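From: Huia Hollis
To: plununeo-cells list
Date: 12/3/18
Subject: Re: Wrist camera check before recording

Jarrah Cartwright wrote:
> Do we still need the lens check at the start of every shift? Wulargate
> stopped doing it in January and I can't find it in the current
> procedure. Section 8 only talks about the guarding and the e-stops.

Yes, keep doing it. It was moved to the maintenance sheet when section 8 was rewritten, and the cross-reference got dropped. I'll put it back in the next revision.

The check is the same as before. Open the gripper fully with nothing in it, point the wrist at a plain pale surface and save one still. Both fingers should be in view at the bottom. Write the job number on the sheet next to the still.
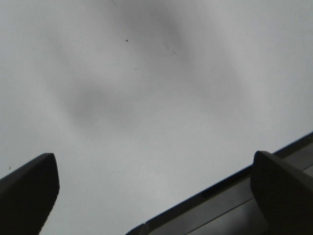 Small dark specks and soft grey smudges both get written down, even if you think they're on the ceiling and have nothing to do with the lens. To sort out which it is, turn the wrist a quarter turn and save a second still. Marks that stay put in the picture belong to the camera. Clean those with the dry cloth only, no solvent, and log it.

Job 2865 at Adugna went out with no still on file and we had to pull 271 recordings for review. I don't want to do that again.

Anyone doing the wrist move by hand should be in reduced speed mode with the enabling switch held. That applies at Wulargate as well.

Jarrah, can you send me your January sheets when you get a minute?

Huia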